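Pirkville toy library reopens, minus the puzzles

PIRKVILLE — The Pirkville Toy Library will reopen in January after 18 months in which the town's children were forced to play with things they already owned.

The library, which shared a wall with the old fire station on Calvo Street until the roof gave up, has moved into the former shoe store next to the post office. It will lend to anyone with a Pirkville or Biscombe address. Families may take home 3 toys at a time and keep them for 2 weeks, after which a polite postcard goes out. The second postcard is less polite.

Membership costs $18 a year, the same as before. The overdue fine has doubled, a change the library's newsletter described as "overdue."

Jigsaw puzzles will not be returning. An inventory done during the move found 84 of them on the shelves, and not one with all its pieces. The library offered the lot to its counterpart in Cliltau, which sent a thank-you note and declined. Also retired are the drum kit, at the request of several households on Mill Road, and a talking bear that had begun to talk on its own schedule.
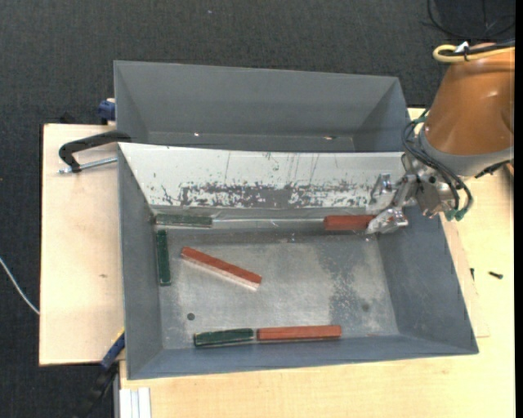 By Calvin Thorsby

Plain wooden blocks remain the most borrowed item in the catalog, as they have been every year since the library opened. Red and green are the colors asked for most often, and scuffs are not considered damage. Neither are tooth marks, within reason — the lending agreement leaves "reason" undefined.

Donations are being accepted at the side door until 4 p.m. on weekdays. Toys should be clean and should work. Anything that needs more than four batteries will be handed back to the person who brought it, along with directions to the parking lot.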